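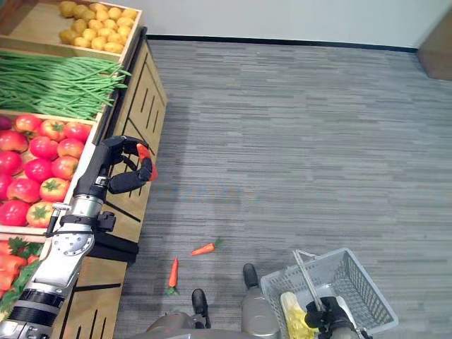

To: Members of the working list on service robots in food retail
From: Ebbe Backlund, Secretary to the Working Group
Date: 12/31/19
Subject: Re: Draft guidance, section 3 - items on the floor during picking tasks

Dear members,

Thank you for the comments received on the second draft. The message quoted at the end of this one, from the Hiltanix delegation, raises two points on section 3 that have not been dealt with in earlier correspondence. The reply below has been agreed with the editor of the section and is sent to the full list so that the other delegations may respond before the text is closed.

On the first point, the delegation asks whether a robot that drops an item during a picking task must stop at once. The present wording says that the robot "shall respond to the dropped item in a suitable manner." We accept that this is too loose to be tested. It leaves each maker to decide what is suitable, and a store manager reading the guidance would not know what to expect of the machine.

The proposed replacement reads as follows:

3.4 When an item leaves the gripper outside the basket or the display, the robot shall record the event and shall not take a step until it has established where the item came to rest. If the item lies within the stepping area, the robot shall either remove it or hold its position and call for staff.

3.4.1 The stepping area is the floor that either foot may reach in the next two steps, including any step needed to keep balance.

3.4.2 A robot holding produce in one hand and a basket in the other shall not bend to the floor to recover an item unless it has first put down the basket or has been shown in testing to remain stable with the basket held at full load.

The last of these will be of most interest to members working with walking machines. Carrots, beans and similar long items are a particular concern. A round item such as a tomato tends to roll away from the display, while a carrot with its leaves on may stay close to the base, where the machine's own arm can hide it from a camera mounted in the head. The Flevow delegation has asked that the guidance say plainly that a clear view of the floor may not be assumed while an arm is extended. We support this and suggest adding it as a note to 3.4.

Members should also be aware that the wording applies to every item on the floor, whether or not the robot dropped it. The robot cannot be expected to know who was responsible, and the hazard to customers and staff is the same in either case. A separate sentence to this effect will be placed in the introduction to the section.

On the second point, the delegation proposes that an item recovered from the floor may go into the customer's basket if it is of a kind that is normally washed or peeled before it is eaten. We do not recommend this change. The guidance is meant to be read alongside the food hygiene rules that already apply to a store, and those rules differ from place to place. A list of kinds of produce would have to be kept up to date and would soon be treated as permission. The editor proposes the following instead:

3.5 An item recovered from the floor shall not be placed in the basket or returned to the display. It shall be placed in a container set aside for that purpose, and staff shall decide what is to be done with it.

3.5.1 The gripper surfaces shall be cleaned in line with the store's own procedure before the next item is handled, if they have touched the floor or an item recovered from it.

Some members will feel that 3.5.1 places a burden on short trials. It was discussed at the June meeting, where the Billanar delegation reported that cleaning had been the main cause of lost time in its own work. The group nevertheless agreed that a rule which is relaxed for trials would be hard to bring back for regular service. The record of that meeting stands, and the clause is unchanged apart from the words "if they have touched the floor."

There remains the matter of mock displays. A number of delegations carry out their tests on displays set up away from a store, on carpet or on other floors not normally found in a produce department. Results obtained on such floors are welcome, but the report must name the floor covering and must not be offered as evidence of safe footing on tile or sealed concrete. Annex B, table 13, will have a new column for this purpose. Reports already filed need not be reworked, provided that the floor covering is stated in a covering letter.

Members are asked to reply to the list and not to the Secretary alone. Where a delegation objects to a clause, it should supply the wording it would accept. Comments on spelling and numbering may be held for the final reading.

Ebbe Backlund
Secretary to the Working Group

----- Original message -----
From: Hiltanix delegation
To: Members of the working list on service robots in food retail
Subject: Draft guidance, section 3 - items on the floor during picking tasks

> Dear Secretary,
>
> We have reviewed section 3 of the second draft and can support most of it. We have two comments.
>
> First, clause 3.4 does not say whether the robot must stop when it drops an item. Our test staff have read it both ways. In our view a full stop is not always the safest course, as a walking robot that halts in the middle of a step may be less stable than one that completes it. We would prefer wording that deals with where the feet may go next.
>
> Second, we ask the group to consider whether root vegetables recovered from the floor could be placed in the basket. The Tan delegation has told us that it would not oppose this. The present text would lead to some waste, and customers commonly pick up such items themselves.
>
> We would be glad to supply test notes on the first comment if the editor would find them useful.
>
> With regards,
> Hiltanix delegation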